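The string test

Every winter somebody at the Karnwood workshop decides that this is the year a robot will do the boring part. In February it was the turn of cord. Two arms, a table, a few coloured bins, and the claim, made quite seriously over tea, that the thing would soon be sorting string by itself.

I should say where I stand. I have built three machines at home that were meant to save me work, and all of them are now shelves. So when Vratislav Tichý told me the pair of arms at the workshop had cost 2635 in parts, and that this was cheap, I believed the number and had my doubts about the adjective. You can buy a great deal of tidiness for 2635. You could pay a teenager to sort string until they left for university.

Vratislav's answer is that I am thinking about the string, and he is thinking about everything else that behaves like string: cables, hoses, laundry, the stuff behind the television. He has a point, and I'll come back to it. But I have noticed that people who build robots at home are always thinking about everything else. The job in front of them is a stand-in for some grander job, and the grander job gets all the credit before the small one is done.

The small one is hard enough. A block is a block whichever way you pick it up. String has no sides. It crosses itself, it hides its ends, and the bit you pull is seldom the bit that moves. A person deals with this by fiddling, and fiddling is a skill we never had to write down. You pinch, you tug, you feel it give or not give, and you change your mind in the middle. Now try it with two stiff fingers and a camera at the wrist.

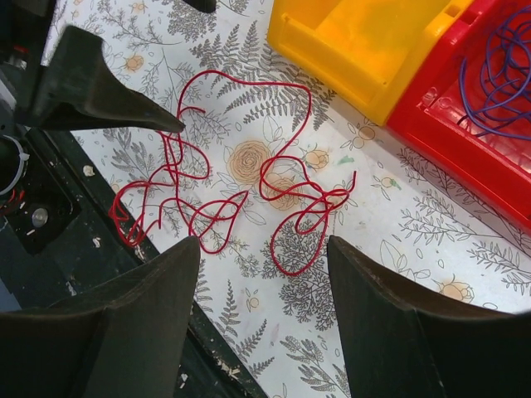
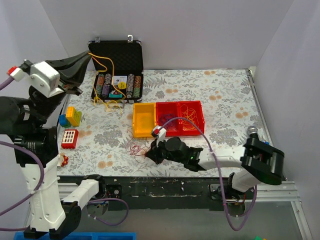

Red cord on the cloth, at Karnwood.

Iveta Pešek
Workshop columnist, the Bresham Bench

What bothers me most is how we judge these projects. A friend films an arm putting a cord in a bin, and the clip goes round, and everyone says marvellous. I want to know how many clips came before it. Vratislav, who is more honest than most, gave me his tally for one long spell of work: 22 attempts he called clean. When I asked what clean meant, it meant the cord ended up in the bin and no one had touched it. It didn't mean quickly. It didn't mean the cord was in any state you would want to use afterwards.

I think that definition is a fair one for him and a useless one for the rest of us. If I ask for a cord to be put away, I am asking for a cord I can take out again next month without swearing at it. A heap in a bin is storage in the sense that a skip is storage.

Then there is the matter of the surroundings. Home builders talk about the arm and say very little about the table, and the table is half the machine. Somebody chose that cloth. A printed one, all dark-lined ferns and orange roses, is a harder thing to look at than a plain sheet, and I give credit for that, as plenty of hobby builds are only ever shown on a spotless white board under good lamps. A real kitchen table has a pattern and crumbs. But the bins are still bright yellow and bright red, and the arms stay bolted where they are. Move the whole affair to my hall cupboard, where everything is brown and the light bulb has gone, and I would like to see what happens. I asked. I was told that would be a separate project.

I'm not against any of this as a way to spend an evening. I learnt more about gears from my useless curtain opener than I ever did at school, and the people round that table in Karnwood are learning things about grip and slack that I couldn't have explained to you before I went. Fogh, the little parts shop two doors down, does very nicely out of them. My complaint is with the word "soon". Vratislav reckons he needs 3000 recorded goes before the arms can be left to it. He said this cheerfully, as you might mention a long walk. I did a sum on the back of my hand and stopped.

There is also a plan, I hear, to give the set-up a name and show it at the Brulter fair. I wish they'd wait. Once a thing has a name and a stand it needs to be a success, and the awkward questions become rude. How often does it drop the cord? Who sets the table again when it does? That last is the one I'd put on a card and pin up over every home robot ever built. Somebody unpicks the knot. Somebody lays the string back out, in a fresh muddle, and steps away. At present that person is doing more string handling than anyone else in the county.

I did concede one thing before I left. I had a go myself, working the arms by hand through the controls, and it took me 5 minutes to get hold of a loop, and when I lifted it I brought up a different loop altogether. I wanted very badly to reach in with my fingers. Vratislav says everybody does, and that I should come back when I've had a bit of practice. I have said I might, once the evenings are lighter.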